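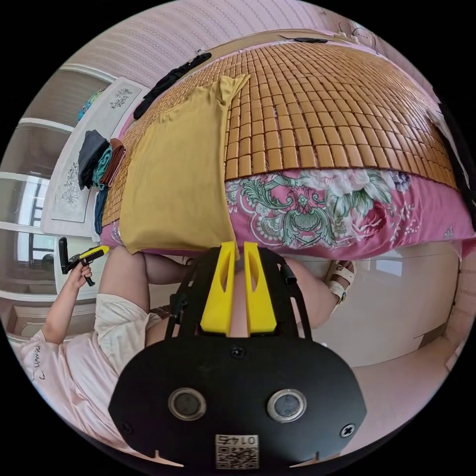
Bedroom work: bamboo mat, floral bedding, yellow gripper fingers at the bedside.

About us

Plillberg writes software for robots that work in homes. We make three things: a program that turns wide-angle gripper video into usable training data, a planner that decides what an arm should do next, and a control layer that makes the arm do it smoothly. Most of our customers build their own machines and come to us for one of the three. A few take the lot.

We are a company of 14 people. We don't sell robots and have no plans to.

How we started

Wagner Cavalcanti and Maiara Toledo had worked together on warehouse picking, where the boxes are square and the lighting stays the same all day. They wanted to work on beds, cupboards and laundry instead. The first office was one room above a shop, with one arm bolted to a desk and a second desk for everybody else. Natanael Vieira joined in September of that first year and wrote the first version of Bromine, parts of which are still running.

Adalberto Falcão came the following spring to look after the control side. Noémie Turcotte now runs testing and is the person you will speak to most if you become a customer.

What we make

Bromine is our perception software. It takes video from a fisheye lens mounted on a gripper and works out where the gripper was, how far the fingers were open and what surfaces were near them. Fisheye video bends straight lines badly towards the rim. The rows of tiles on a bamboo mat come out as steep curves, and a general-purpose tracker tends to lose its place on them. Repeated patterns are hard too, as one small tile looks much like the next. Bromine works on the bent picture directly and does not flatten it first, so we keep the outer part of the view, where there is often useful information about the edge of a bed or the side of a cabinet.

It also handles two grippers in use together. When one comes into view of the other, Bromine can use that to tie the two paths to each other. Hands, arms and legs are masked out before any map of the room is made.

Brandão is the planner. Given a goal such as "put the pillow at the head of the bed", it produces a short list of moves and checks each one against what Bromine reports. If a move looks unsafe or out of reach it tries another, and if it runs out of options it stops and says which check failed. We spent a long time on those messages. Engineers read them late in the day and they should be in plain words.

Soft things take up most of our planning work. A pillow droops when it is near an edge. A pile of folded clothes can slide. A crumpled garment has no front or back that a program can rely on. Brandão does not try to model every fold. It picks a grasp, looks again, and carries on from what it sees.

Dalta is the control layer. It runs at 900 cycles a second and sits between the planner and the motors. It limits force, keeps the fingers from closing too fast on cloth and brings the arm to rest if messages from above stop arriving. Dalta is the oldest part of our code that customers see, and the part we change least.

How we work

Every change to Bromine is run against 701 recordings before it goes out. They cover bedrooms, kitchens, hallways and a few rooms that are hard to name. We include windows with bright daylight behind them, glossy white floors and patterned bedding, all of which have broken an earlier version at one time or another. The full run takes one night. Noémie reads the results first thing and sends round a note, and if something has got worse the change comes out again until we know why.

Releases go out on a Tuesday. We used to release on whatever day the work was ready, and customers asked us to stop.

We write our own documentation. The engineer who wrote the feature writes the page, and someone from another team has to follow it on a clean machine before it is published. This is slow – it has also caught a good many mistakes in the code.

Who we work with

Our software is in use at 61 sites, most of them research labs and small robot makers. We also take on a little contract work where it fits what we already do, usually calibration or moving an older system on to Dalta. We will tell you at the first call if we don't think we can help.

Support is by email and goes to an engineer. There is no ticket desk. Customers on a yearly plan can also book an hour with Adalberto's team for tuning.

Working here

We hire slowly, one or two people a year. We look for people who can read a log file patiently and explain what they found. A background in robotics is useful but several of us came from elsewhere: Maiara from surveying, Noémie from hospital software. Open posts are listed on the jobs page. If there are none, you are welcome to write to Wagner anyway, and please include something you have made.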